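Moving a breakfast pastry station to a shared robot arm: setup and staffing

Contents
Before you start
Step 1. Write down the present job
Step 2. Split the tasks
Step 3. Build the counter in the simulator
Step 4. Set the hand-over points
Step 5. Change the rota
Step 6. Run alongside the old method
Faults and what to do

These notes cover the change from hand plating to arm-assisted plating at a single pastry station. They were written for the Kokkonen staff kitchens and follow the order used at the Lornia site, where the station went over in October. The controller is a Cilarlow unit and the simulator is Plalari, but the steps apply to any single-arm installation on a worktop. Wiring, mounting and the risk assessment are the installer's work and are not covered.

Before you start

You need the following:

A floor plan of the station with the worktop measured to the nearest centimetre.
One sample of each plate, board, basket and container in daily use.
The current rota and the current start-of-shift checklist.
A named station lead. At Lornia this is Salim Bakilana.
Write access to the Plalari project. Read access is enough for everyone else.

Do not begin Step 3 until Step 2 has been agreed with the people who work the station. Rebuilding the simulated counter after a change to the task split takes longer than the first build did.

Step 1. Write down the present job

Stand at the station for two full breakfast services and record what the attendant does. Use plain verbs: lifts, turns, wipes, answers, carries. Record interruptions as well. At Lornia the attendant stopped plating to answer questions about ingredients, to fetch clean plates and to clear crumbs from the worktop. None of those tasks appeared in the written job description, and all of them had to be done by somebody after the change.

Note which hand is used and where the attendant stands. The arm will occupy one side of the worktop, and a left-handed attendant may have to change position.

Step 2. Split the tasks

Put each task under one of three headings.

Arm: moving a single pastry between a known container and a known plate; moving an empty plate within reach.

Person: checking quality, anything involving allergens, refilling, wiping down, speaking to customers, all cutting.

Either: straightening a pastry on its plate, moving a basket that is less than half full.

Tasks under "Either" belong to the person until the end of Step 6. Review them then and not before. Knives stay off the worktop whenever the arm is enabled. The cutting board may stay, provided that it lies flat and its position has been entered in the model.

Give the list to the attendants and leave it with them for a week. At Lornia they moved two tasks back from the arm. One was discarding damaged pastries, which the arm could not judge reliably. The other was turning the basket so that older stock was at the front.

Step 3. Build the counter in the simulator

1. Create a new station in Plalari and set the worktop dimensions from the floor plan.
2. Choose a surface texture close to the real one. A speckled stone top must be modelled as speckled. Crumbs and small fragments are hard to separate from the grain, and a plain surface gives detection scores that will not be repeated in the kitchen.
3. Place the fixed items first: appliances, deep containers, large baskets. Put them towards the edges.
4. Keep the middle of the worktop clear. The arm uses it as its transit area.
5. Add the plates. Include any pattern or coloured rim. Decoration that is partly hidden by food changes the outline the detector sees.
6. Add one pastry and run the pick routine 20 times from different starting angles. Save the log under the attendant's shift code so that the person can find it later.
7. Add the remaining stock and repeat.

A croissant needs more attention than a round bun. It has a long axis, and fingers that close along that axis tend to crush the ends. Set the approach across the narrow part and reduce the closing force in small steps until the pastry slips, then go back up one step. Settings found in simulation are starting values only. Repeat the force test with real pastry, both fresh and several hours old, as the crust behaves differently.

Have an attendant present for items 5 to 7. Attendants at Lornia noticed that the plates had been modelled too far from the edge for anyone to pick one up comfortably while the arm was parked.

Step 4. Set the hand-over points

A hand-over point is a place where the arm puts something down and a person picks it up. Use two at most on a worktop of ordinary depth. Mark each with tape on the real surface and with a zone of the same size in the model.

The arm must be fully withdrawn from a zone before the ready light comes on. Set the delay on the Cilarlow controller to 4 seconds for the first month. It can be shortened later if the attendants ask for it. It should not be shortened to meet a throughput target.

Step 5. Change the rota

The arm does not remove a post at this station. It removes most of the repeated reaching and adds checking, logging and fault clearing. Rewrite the job description to say so, and have the new duties graded before go-live.

Allow 16 hours of paid training per attendant, half in the simulator and half at the worktop with the arm at reduced speed. Every shift must include one person trained to clear a stop. If no such person is on duty, the arm stays parked and the station is run by hand.

Logs record the arm. They must not be used to time individual attendants, and this should be written into the local agreement.

Step 6. Run alongside the old method

Run by hand until the first rush is over, then enable the arm for the quieter part of the service. Extend the enabled period only at the station lead's request. Keep the paper checklist in use throughout.

Faults and what to do

Pick fails twice on the same item: park the arm, remove the item by hand, resume.
Plate not found: check that it matches a plate in the model. Borrowed crockery is the usual cause.
Fingers touch the plate rim: note the plate position and report it. Do not correct the offset during service.
Container moved: return it to its mark, or update the model after closing.

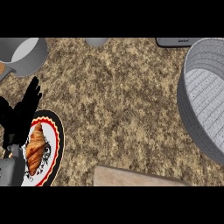
Enter every fault in the station log before the end of the shift, including those cleared without a stop. The station lead reads the log with the attendants once a week and passes model changes to whoever holds write access. A changed model goes through items 6 and 7 of Step 3 again before the arm is re-enabled.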